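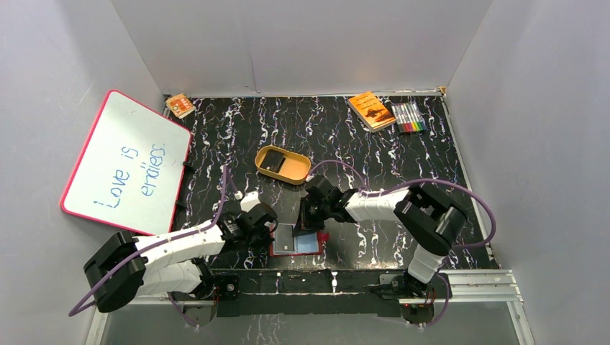 Mitholm has changed the way it looks after the two-armed cells at its Henao workshop after a run of cable faults brought one of them to a stop in May. Technicians now check every cable by hand after 83 hours of running, where they used to wait for a fault to show. The purple cables, which loop out past each elbow and on to the gripper, get the closest look.

Tamsin Costigan, who leads the maintenance team, said most of the trouble had come from loops set too tight at the elbow. "The arm folds right back when it works close to the middle of the table, and the cable has to have enough slack for that," she said.

Each check takes 23 minutes and is done with the power off. The bolts on the mounting bar are tightened at the same time, and both arms are then run slowly through their full reach before the cell goes back to work.

Replacing cables has cost the workshop roughly £3,000 so far this year. Jaanus Toom, the workshop manager, said the new routine would be reviewed after 12 weeks.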